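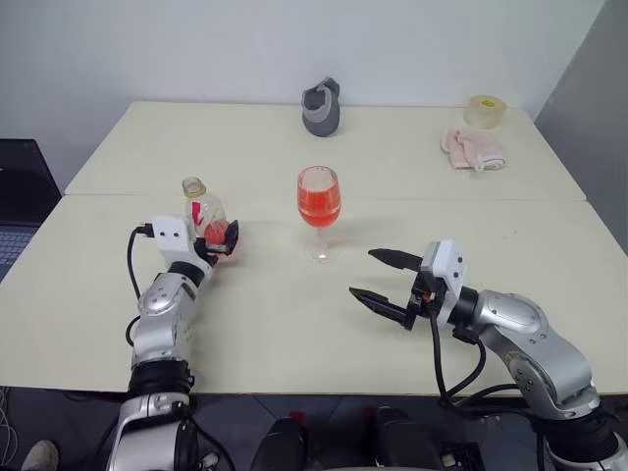 A robotic arm grips a clear plastic bottle near a stemmed wine glass.

Home | News | Reviews | Guides | Forums

Filed under: PC Games, Updates

Skukum's frontier RPG Telis gets its next big patch in December, and the studio says it fixes the companions. We've heard that before. The last 2 patches said so too, and my deputy still walks into rivers.

Lead designer Nidia Guzmán promises 20 new bounties and a reworked town of Cabrera, where your choices will "finally stick." She didn't say which ones. The Pruda expansion, already delayed twice, still has no price.

Old saves won't carry over, so almost 700 forum replies are angry already.

We use cookies to remember your settings. Accept | Manage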